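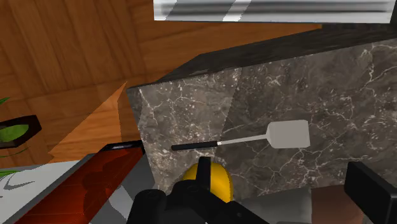 Tarun Nautiyal was halfway through his tea when the spatula went through the countertop. It didn't bounce, and it didn't clatter. It slid off the blade end, sank into the marble like a spoon into porridge, and then came back up so fast that it left the kitchen altogether.

"I laughed, and then I put the tea down," he says, "and then I stopped laughing, because the arm had gone after it."

The kitchen exists only in software, of course. Tarun and his colleague Kamlesh Kushwaha look after the simulated rooms at Himora, a small outfit above a bakery in Junarwood, where household robots get their practice before anybody lets them near a real stove. A white arm with a black gripper spends its nights there picking up spatulas and fruit, over and over, and most mornings there's nothing more exciting to read than a list of dropped apples.

That morning's list ran to 358 failed grasps, and 70 of them ended with the gripper driving hard into the stone (I winced when they played me a few, and I knew perfectly well that nothing could be hurt!).
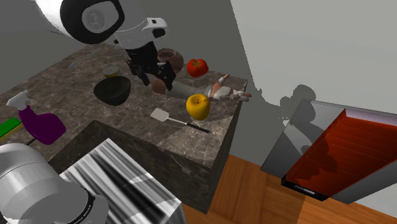 Kamlesh, who is the patient one, spent the better part of two days going back through the runs. She had a hunch about the spatula, which is a thin thing lying on a flat thing, and therefore miserable to pick up. The fingers have to come down very close to the surface. An update had thickened the invisible shell the software uses for contact, so the arm was touching the counter before it thought it was, and it answered by pushing harder.

That still left the question of why nothing had told it to stop. There was a force limit, and it was meant to halt the arm at 20 newtons. Somebody had switched it off last July to get through a demonstration, and it had stayed off ever since.

"That's the part I lost sleep over," Kamlesh told me. "The shell was a bug. The limit was us."

They've put it back, and a run now refuses to start without it. The spatula is still giving them grief, mind you. On the afternoon I visited, the arm missed it on 15 tries, stopping politely each time, while Tarun went downstairs for buns.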